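FOR IMMEDIATE RELEASE

Prakosico Workshop Opens Its Home-Built Bag Handling Arm to Public View

Sunday, September 12, 2021 — Prakosico, the members' workshop on Dumik Street, today announced that Clorimel, a robot arm designed and assembled by its members, has entered its second stage of development. The project is intended to show that a small group working with shared tools can build a machine able to handle soft household goods, and paper gift bags in particular.

Clorimel was begun in a member's garage and moved to the workshop when the base grew too heavy for a folding table. It has since been the work of 10 members, most of whom had no earlier experience with robotics. The group has logged 113 evenings on the build to date. The arm is bolted to a steel plate at the end of the long bench, and its control box and power supply are housed below.

"We chose paper bags because they are hard," the project group said in a joint statement. "A wooden block stays where it is put. A bag folds and slides, and it changes shape the moment anything touches it. If the arm can manage a bag with something soft inside, we will have learned a great deal about grip."

Current work is centered on the gripper and on the small camera carried at the wrist. The camera gives the control software a close view of the area between and beyond the two fingers, and the group uses the same view to decide where each finger should go. Bags with printed patterns are preferred in these sessions, as a strong pattern makes it easier for members to follow how the paper bends.

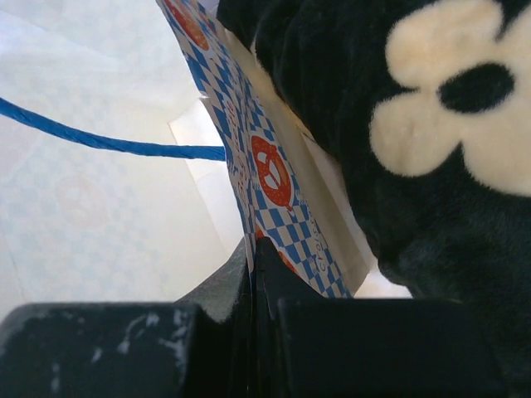

The Clorimel gripper at a patterned paper bag with a plush toy inside, seen from the wrist camera.

The fingers now fitted are the third pair. The first pair was too short to reach past the rim of a standing bag, and the second flexed under load. The present fingers have been kept in use through a long run of sessions, and the group does not intend to refinish them before the next set is ready. Drawings for the new set call for a slimmer tip and a replaceable pad on the inner face.

Control of the arm is handled by Duda, a program written by members for this project. Duda records the position of each joint together with the camera view, so that a session can be replayed and studied later. It also limits the closing force of the gripper. In its first form the limit was a single fixed value; members may now set it separately for each task, and the setting is saved with the record. The project library holds 86 recorded sessions, all of which are open to members for study.

Attention has lately turned to bags that are lying down. A standing bag offers an open mouth and an upright wall, while a flat one offers very little for a gripper to hold. The folded lower edge is one place to try.

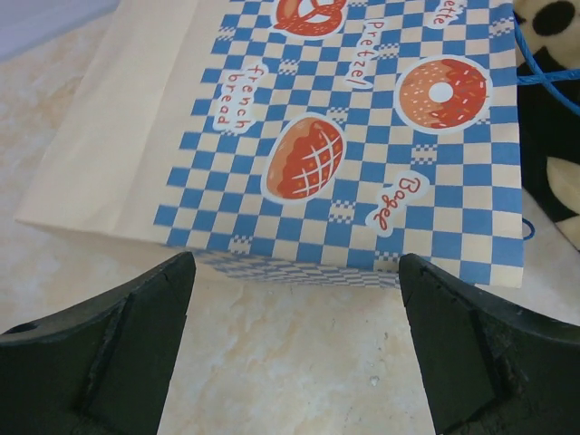 Two approaches are under study for this task. In the first, the open fingers come in low along the surface and close on the paper from either side. In the second, the arm takes hold of the handle cord and draws the bag toward itself before any attempt to lift. The group has not yet settled on one of them, and the results so far are mixed — the cord in particular tends to slip to one side as the fingers close. Further sessions are planned for both.

Safety rules for the arm were adopted by the workshop before the first powered test and remain in force. Two members must be present whenever the arm is switched on. The stop button is mounted at the front of the bench and is tested at the start of each session.

Public viewing sessions will begin in November. Each session is limited to 20 visitors and will include a period for questions on the mechanical design, the wiring and the Duda software. Admission is free, but places must be reserved in advance at the workshop desk. Children are welcome when accompanied by an adult.

About Prakosico

Prakosico is a shared workshop offering bench space, hand and power tools, and evening classes to its members. Projects begun at home may be brought in at any stage, subject to available space.

Press inquiries may be directed to the Prakosico workshop desk during opening hours.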